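Left gripper won't fully close after it has been sitting next to the coffee machine

Bilal Moussa
Posted 2025-08-08

Hello all, and sorry in advance for the length of this. We have a two-arm bench set up to make coffee from a capsule machine, and for most of the spring it behaved beautifully. The left arm puts the glass under the spout and takes it away again, the right arm looks after the capsules, and the Modach controller keeps the pair of them out of each other's way.

Lately the left gripper has started stopping short when it closes. It gets nearly all the way, the controller throws a position error, and both arms freeze where they are. The first time it happened after 205 cycles in one session. Now I'm lucky to see 30 before it stops. If I power down and leave it overnight it is fine again for a while, which makes me think of heat, but the motor reading never looks alarming to me.
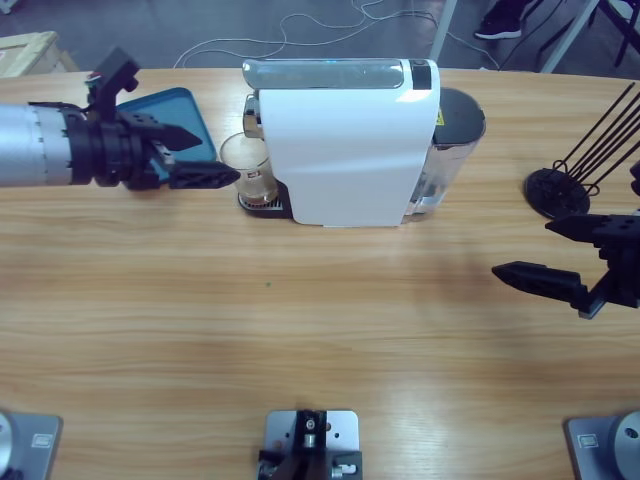
Rima Kanaan asked me straight away whether anything sticky could have got into the finger slides, and she may well be right, as we did have a spill in the spring and I only wiped the outside. I'd rather not take the fingers off until I've heard from someone who has done it, though. Is there a way of telling dirt from a failing motor without opening it up?

Furtună
Had the same on ours. Clean it.

Flomberg
Hello Bilal, I'd go along with Rima, but do check before you reach for the screwdriver. Switch the arm off at the wall, wait a minute, and move the fingers gently by hand if your model allows it (ours does, the manual will tell you). They should glide evenly the whole way. A gritty or tacky patch near the closed end means dirt, and sugary milk is dreadful for this — it dries like varnish.

If they feel smooth, look at the current log while the gripper closes on nothing at all. Ours sits near 800 mA on a clean close and had climbed to 1285 by the time it began to fault. A slow climb like that was friction in our case, and a cloth barely damp with warm water, then a dry one, put it right.

One more thing, and please forgive me if you know it already. Don't clear the error and carry on with a glass in the fingers. Ours dropped one the moment it was reset, and I was picking bits out of the drip tray all afternoon.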